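May 12, 2018
Wakonness, back room. Notebook 18, continued from p. 17

Carried on with the crockery sort. Savolainen want the trial sets made up as one plate, one bowl, one cup per place, same colour family, and the stock we have doesn't fall into families as neatly as the order sheet pretends. Elli Ruotsalainen did the first pass in the morning and left me the doubtful ones in a crate by the sink.

Washed everything in the crate first. Warm water, ordinary washing-up liquid, no scouring pad. Two of the older Zundard bowls still have the label glue on the foot ring. Oil and a cloth shifted most of it, then a second wash to get rid of the oil. Left them upside down on tea towels. Don't stack them before the foot ring is dry, the glue residue picks up fluff and then it all has to be done over.

Colours. The sheet has "green" and "blue" and nothing between. Most of what came in the last delivery is between. Elli had put the teal with the blues, I had put it with the greens last time, so the shelf count was wrong both ways. We agreed to give teal its own line. Pale mint counts as green when it is with other greens, but it sits well next to the teal and I would sooner use it there than leave the mint cups without a set.

Put a trial place out on the grey table to see how it looked at arm's length. The lining of the bowl is what decides it for me. Against a teal rim the cream-white looks clean and a bit warm, and it goes better than the sets where inside and outside are the same colour.
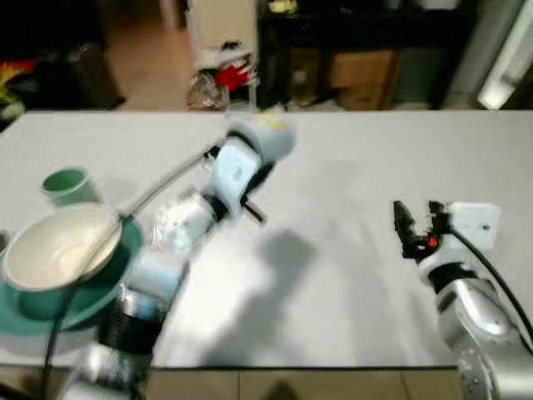 Trial place on the grey table: teal plate, bowl with the cream-white inside, mint cup behind.

Notes on the set:

Plate. The raised rim is useful. A bowl can slide a fair way before it goes over the edge. It takes up more height in the box than the flat plates, so the Akell dividers as they are won't do. They were cut for flat ones.

Bowl. Large for this plate. Level, it fills most of the well and hides the colour, so on a table it looks like a bowl with a thin ring under it. Tilted you see both colours. Ville Lappalainen thinks the smaller bowl should go in and the large one be kept for serving. I tried both after lunch. The small one looks right but rattles about on the plate when carried. Left the large one in for now and wrote "bowl size open" on the sheet.

Cup. No complaints. Lighter than the plate by a good step but the same sort of green underneath, as far as I can judge in this room. Need to look at it by the window as well. The ceiling tubes make everything a bit yellow and I was caught out by that in August with the grey sets.

Weighed one set on the kitchen scales. The bowl came to 347 g, which I wrote down twice because the first reading wandered. The scales want a new battery. Did not trust the plate reading at all and crossed it out.

Packing. Tried three ways of getting the set into one box:

Plate flat at the bottom, bowl upright on it, cup inside the bowl. Closes, but the cup touches the bowl all the way down on one side. Needs a sheet of paper folded in four between them, and even then I can hear it when the box is turned.

Plate on edge against the long side, bowl and cup next to each other. Quiet when shaken. Wastes space at the top, and the plate leans on the bowl unless there is card between.

Plate flat, bowl upside down over it, cup outside in the corner. Best of the three for noise. The bowl rim sits inside the plate rim and stays put. The cup corner needs a rolled strip of corrugated card, about a hand wide. This is the one I would go on with.

Ville asked whether we could nest two sets and halve the boxes. Not with these plates. The rims hold them apart and the lid won't go down.

Card: we have almost 1000 strips of the wide corrugated left, bottom shelf behind the door. Enough for the trial. The narrow strips are no good for cups, they unroll.

Chips. Found one plate with a nick on the underside of the rim, feels rough but doesn't show from above. Put it with the seconds. Elli runs a fingernail round every rim before she looks at it and I have started doing the same, it is quicker than turning each one under the lamp. Any that catch go to seconds without discussion. We spent far too long arguing over marks in the last batch.

Shelving. Moved the teal to the second shelf from the top, left bay, with the mint cups in front. Plates to the back, no more than eight high. Bowls in pairs with paper between. Old label still says BLUE, taped over it with masking tape and wrote TEAL/MINT in marker. A proper label when the printer has ribbon.

The grey table needs a wipe before anything else is set out on it. There is a sticky patch at the far side where the tape roll was standing.

To do
- window check on mint cup against teal plate
- ask Savolainen whether bowl size is fixed or ours to choose
- recut Akell dividers for raised rim, one sample first, not the whole lot
- battery for scales, then weigh the plate and cup again
- correct the shelf count for green and blue, both are wrong until this is done
- Ville has the only good marker, get it back

Added later: Elli looked at the third packing and prefers the cup in the corner nearest the box seam, where the card is double. Changed it on the sketch. Sketch is loose in the back of this book, should be glued in.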